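首页 论文 数据 维护手册 联系
最后更新：三月

4 双臂桌面单元的布置、日常照看与修理 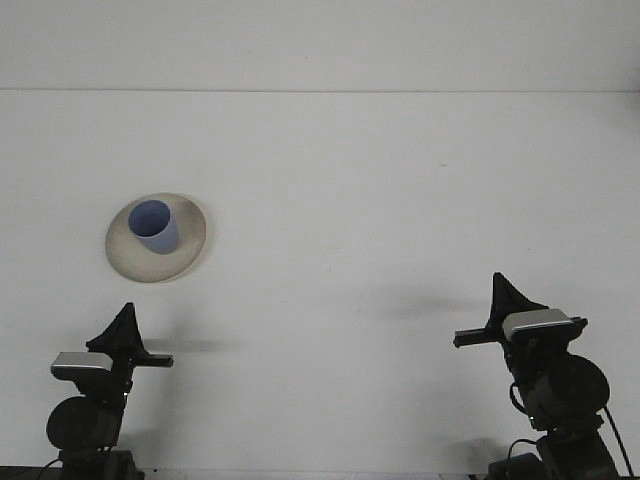 邬敬澜

4.1 为什么单独写这一节

前面三节讲的是任务怎么定义、数据怎么整理、策略怎么训练，读者若只关心算法，读到那里大概已经够了。可是我们在和同行通信时，收到最多的问题反而是一些很具体的小事：臂装在桌子哪一边，线怎么走，相机松了怎么办，换了手指之后要不要重新标定。这些事情在论文里通常只占半句话，写的人觉得理所当然，读的人却常常要为此多花几个星期。所以我们愿意在这里啰嗦一点，把一台单元从装好到用旧的过程慢慢讲一遍，希望对正准备搭类似设备的实验室有些帮助。

本节说的单元，我们内部叫它Atanasov单元，隔壁房间还有一台结构相同的，叫Silletti单元。两台的零件可以互换，这一点后来帮了大忙，4.6节会再提到。下文如果没有特别说明，讲的都是Atanasov单元，图4也是它的工作状态。

4.2 桌面与背景

工作面是一块白色哑光的平面，后面紧接着一面灰白色的墙。选白色，最初纯粹是因为手边有，后来发现它有它的好处，也有它的麻烦。好处是物体的轮廓清楚，像图4里那只浅蓝色的杯子，放在米色的盘子上，盘子又放在白色桌面上，三层颜色一层一层分得开，标注的时候很省心。麻烦则在于白色什么都藏不住，一点碎屑就会在画面里显出来。图4桌面右侧靠远处就有一个极小的点，如果不放大看很容易漏过去。我们现在的做法是每次开工前用干布从远端往近端擦一遍，擦完从固定相机里看一眼，再用手掌轻轻摸一遍。碎屑这种东西，手比眼睛可靠得多。

不过我们也并不追求一尘不染。有一阵子大家擦得过于认真，结果策略到了稍微脏一点的桌面上就变得犹豫，手指在空处停一停才肯下去。后来约定：肉眼站着看不见的小点就随它去，不必为它停下采集。这个尺度听起来有点随意，但执行了这么久，大家的理解倒是相当一致。

桌面与墙面相接处有一条很淡的横缝，从一侧一直通到另一侧。它原本只是一条缝，后来成了我们最常用的参照物。固定相机若是被碰歪了，这条缝在画面里的高低和倾斜最先露出变化。每天早晨打开设备，第一件事就是把当天的画面和存档的参考画面叠起来看这条缝是否重合。重合了，再去做别的检查；不重合，就先去调相机，其他事情一概放下。

光线方面，我们用的是柔和均匀的照明，没有让灯直射桌面。物体和臂的影子还是会有，图4里左臂右侧、右臂左侧都有灰色的影子，盘子靠右下的一边也有一圈浅浅的影，但边界都很软，不至于被当成物体。曾经有一次为了让画面更亮，临时加了一盏小灯，影子一下子硬起来，那一批数据后来只好单独存放，没有并进主数据集。从那以后，灯的位置在桌边贴了标记，动过就要在记录本上写一笔。

4.3 两条臂的安装

两条臂都装在桌子的近侧边缘，一左一右，底座落在桌沿上，臂从画面下方的两个角伸进来，彼此相对。这样布置，桌面中间和远处都空出来，放物体的余地比较大，人从旁边伸手进去摆放也方便。我们试过把两条臂分装在左右两侧的桌边，伸展的范围看上去更好，可是人一伸手就要绕过其中一条，摆一次物体要侧着身子，一个下午下来腰很受罪，于是又搬了回来。

底座的固定是最值得多花时间的地方。臂在快速转动时，反作用力全都落在底座和桌沿之间那一小块接触面上，紧固件会一点一点地松。松到什么程度能感觉出来，取决于各人的手感，不太靠得住。我们的办法很土：用一支细笔在底座和桌沿之间画一道短线，跨过两边。线断开了，就说明底座挪动过，哪怕只挪了头发丝那么一点，也要重新拧紧、重新标定，然后把旧线擦掉，再画一道新的。这支笔就用细绳拴在桌腿上，省得到处找。

再往上是圆形的黑色电机外壳，两条臂上各有一个，正对着看是一个深色的圆盘。它的温度我们每个上午和每个下午各摸一次。说摸，是因为一开始确实是用手摸的，后来改用了测温的小探头，但大家嘴上仍旧说摸。电机持续偏热，多半是臂在某个姿势上停得太久，一直在跟自身的重量较劲。所以采集脚本里加了一条，若一段时间没有收到指令，臂会自己退到一个比较省力的休息姿势。

4.4 腕部相机

每条臂的腕部都有一个银灰色的相机模块，顶部圆润，带金属光泽，在一身哑光黑的臂上格外显眼。它们随臂运动，看的是手指附近的情形；固定相机看的是整张桌面。两类画面各有用处，缺了哪一类，后面的实验结果都会变差，具体的数字放在第五节。

腕部相机的毛病主要是两样，一是镜头脏，二是模块和腕部之间的连接慢慢松动。镜头脏容易处理，用擦镜纸沿一个方向轻轻带过就行，千万不要来回蹭。连接松动则比较隐蔽，因为画面本身仍旧清楚，只是视角悄悄偏了一点，人很难从一张画面里看出来。我们写了一个小工具，叫Visus，它让两条臂依次移动到一组固定的检查姿势，每到一处就拍一张，与参考画面比较特征点的位移，最后给出一个总分，满分1,000。分数高的时候可以放心采集；分数往下走，就拿扳手把相机模块的螺丝挨个检查一遍。

Visus的分数刚开始用时闹过一点误会。有同事把它当成标定精度，分数稍低就重新标定，标定完分数却没有回来，十分沮丧。其实它衡量的只是今天的画面和参考画面有多像，桌上多放了一只杯子，分数也会掉。因此跑Visus之前要把桌面清空，盘子、杯子统统拿走，这一条现在写在脚本启动时的提示里，要按一下回车确认才会往下走。

标定本身我们并不天天做。底座动过、相机拆过、手指换过，这三种情况必须做；除此之外，Visus分数连续三天走低也做一次。做一次标定从摆板到收板，熟手用11分钟，新来的同学慢一些，我们也不催。标定时最怕赶时间，板子摆得太敷衍，角度都差不多，算出来的残差很漂亮，用起来却处处差一点。

4.5 手指与夹爪

夹爪是黑色的，主体呈三角形，尖端向上，像一片鳍；另有一根细细的黑色横杆从腕部伸向桌子中间。图4里左右两根横杆相向而指，中间隔着一大片空着的桌面，两个夹爪也都没有碰到杯子和盘子。每一次演示开始之前，我们都要求两条臂离开物体，留出这样的空隙，让策略从一个干净的起点出发，也让摆放物体的人可以安心地把手伸进去。

鳍状的手指是易耗的部分。尖端最先磨损，表面会变得光滑，夹盘子边缘时打滑。我们起初等到打滑了再换，后来发现打滑之前的一段时间，操作者会不自觉地把夹爪合得更紧来弥补，数据里的夹持力便一天比一天大，而谁也没有察觉。等新手指换上去，策略仍按着旧习惯使劲，杯子被夹得咯吱响。有了这次教训，换手指改成按使用量来定：一副手指用满74段演示就换下来，不管看着是新是旧。换下来的也不扔，尖端还完整的留着做练习用。

换手指的步骤不复杂，只是有几处容易出错。先断开该侧电机的供电，把臂扶到休息姿势，等它完全不动；然后松开手指根部的螺丝，整片取下，注意垫片常常粘在旧手指上一起出来，要揭下来装回去。新手指装上以后先不要拧死，手动合拢夹爪，看闭合处是否对齐，对齐了再分两次拧紧。最后通电，让夹爪空着开合几次，听一听声音。声音这件事很难写成文字，我们录了一段正常的声音放在共享文件夹里，新同学听过几遍也就有数了。

4.6 线缆

如果要在整台单元里挑一个最容易出故障的地方，我们会毫不犹豫地说是线缆。图4里可以看到，左臂的黑色线缆沿着臂的左下侧垂下来，右臂的线缆从电机外壳绕出一个弯，沿右侧往右下角走，底座左边还另有一圈。两边的走法并不对称，这是一步步改出来的样子，下面说说其中的缘由。

最早我们希望走线越短越好，紧贴着臂扎起来，看上去很整齐。可是臂一转，线就被拉直，力全落在插头上。插头内部的触点受了几次力，开始时断时续，表现出来是某个关节偶尔丢一帧位置，过一会儿又好了，查也查不到。我们为这个现象换过控制板，换过电源，甚至怀疑过程序，最后是把Silletti单元的线整套换过来才确认了原因。两台单元零件通用的好处，在那几天里体会得特别深。

从那以后线缆都留出余量，宁可让它弯出一个圈来，也不让它绷着。余量留多少，以臂伸到最远、腕部转到极限时线仍有一点松弛为准，用手指勾一下能勾得起来就算合格。余量太大也有问题，线圈会拖到桌面上，进入腕部相机的视野，严重时还会碰到物体。所以每次重新走线之后，都要让臂慢速走一遍它常去的几个位置，人在旁边盯着线，看它有没有钩住底座，有没有扫过桌面。

我们把所有线缆的固定点、余量和检查周期整理成了一份清单，称作Stoline，和代码放在同一个仓库里。Stoline最初只是一页纸，贴在墙外侧的柜门上，后来每出一次故障就加一行，如今已经有83条。有几条看起来莫名其妙，例如“左臂二号扎带剪口朝外”，背后都是有故事的：剪口若朝里，毛刺会慢慢磨穿外皮。新同学常常问能不能精简，我们试着删过几条，不久又都加了回来，便不再动这个念头了。

4.7 物体的摆放与每段演示之间的复位

维护并不只在机器上，桌上的物体也要照看。以杯子与盘子这一组为例，盘子可以放在桌面的任何一处，只要两条臂当中至少有一条够得着；图4里它放在中间偏左，离左臂更近，右半边桌面空着。杯子则可以立着，可以斜着，也可以倒在旁边。图中的杯子放在盘子上，略微倾斜，杯口朝向左上方。这类不端正的起始状态我们有意保留，如果每次都摆得端端正正，策略见到稍歪一点的杯子就会束手无策。

复位时要顺便看三件事。盘子的边缘有没有缺口，缺口会割伤手指的表面；杯子的外壁有没有沾上手汗或胶痕；物体底下有没有压着扎带头之类的杂物。看完之后，人的手先完全撤出来，再按开始键。这个先后次序我们盯得很紧，无论多熟练的操作者都一样，忘了一次，当天剩下的时间就改去做标注。

盘子和杯子每天收工时用温水洗一遍，晾在架子上，第二天早晨再拿出来。洗洁精残留会让表面变滑，这一点我们吃过亏，现在都多冲一遍。备用的杯盘与正在用的来自同一批，颜色差得很少，即便如此，换上新的也要在数据的说明字段里记一笔，日后分析时好查。

4.8 记录与交接

最后谈一谈记录本。我们用的是一本普通的硬皮本子，放在桌子旁边，谁用机器谁写。电子表格也试过，字段设计得很周全，可惜手上戴着手套或者正扶着臂的时候，没有人愿意去敲键盘，到了晚上再补，细节早就忘了。纸本子的好处是可以随手画个草图，线从哪里绕过去，螺丝是哪一颗，画一笔比写三行都清楚。每到月底，值班的人把本子拍下来存档，把与线缆有关的内容并入Stoline，把与相机有关的内容附在Visus的参考画面旁边。

交接时我们会要求两个人一起站在机器前面，把当天动过的地方逐处指一遍，哪怕只是紧了一颗螺丝。起初大家觉得有点形式主义，站在那里也不大自在，慢慢地倒成了一天里聊得最多的时候，好几处改进都是在交接时随口说出来的，右臂底座旁那一圈多出来的线便是其中之一。

单元目前仍在使用，手指和线缆按上面的办法更换，底座旁的细线也还在画。尚未解决的是左臂在低速下偶有的轻微抖动，它在空载时出现，夹着东西反而消失，我们怀疑与减速部分的间隙有关，但还没有拆开看过。在弄清楚之前，凡是出现抖动的演示都做了标记，在第五节的实验中一律不用，读者下载数据后也可以按这个标记自行筛选。

上一节 下一节 返回目录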